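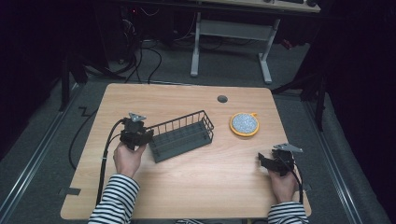
Washing up practice at the robotics club

I've been going to the Perkthorpe robotics club since last spring and I keep meaning to write up what we do there. Most weeks it is soldering, or arguing over code, and there isn't much to tell. The current project is a bit easier to explain to people at home, so I'll start with that.

We are entering the household tasks class at the Sutcliffe student challenge in April. Each team gets a short list of jobs and has to teach an arm to do them. Ours are folding a cloth, sorting cutlery and putting washing-up things away in a rack. I was given the rack.

Before the arm does anything, a person has to do the job by hand with a pair of grippers, over and over, and the recordings are what the software learns from. We need 88 good runs for the rack task. A run is good if the sponge ends up in the rack, the rack is still on the table and you haven't stopped halfway to scratch your nose. I have done that more than once.

It is slower work than I expected. Your fingers want to do things the grippers can't. With a hand you would pinch the sponge and give it a little twist on the way down, but with two flat pads you have to line everything up first and then go straight in. I also had to learn to open the pads wider than feels necessary before moving away. If you only open them a little, they catch.

The round sponge is the best object we have tried. The yellow rim is easy to see against the table and the loop on top gives you a second place to take hold. We started with a plain flat one and dropped that after a session because it kept lying down in the rack.
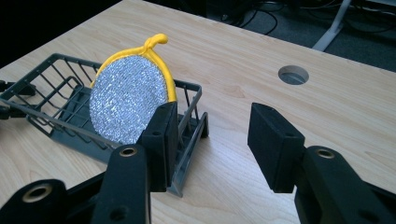 The sponge standing up in the rack, with the gripper open.

My notes so far, mainly for whoever takes the next turn:

Change the angle of the rack between runs. I forgot for the first eight and they are all nearly the same.

Move the sponge's starting place too.

Keep the cables clear of your elbows.

Take a break after six runs. My wrists were sore the next day when I didn't.

The cutlery group are ahead of us. They have a name for their entry as well, Plusham, after the bus stop outside. We haven't got one yet. If we finish the recordings next week the training can start straight after, and then I'll find out how many of my runs have to be thrown away.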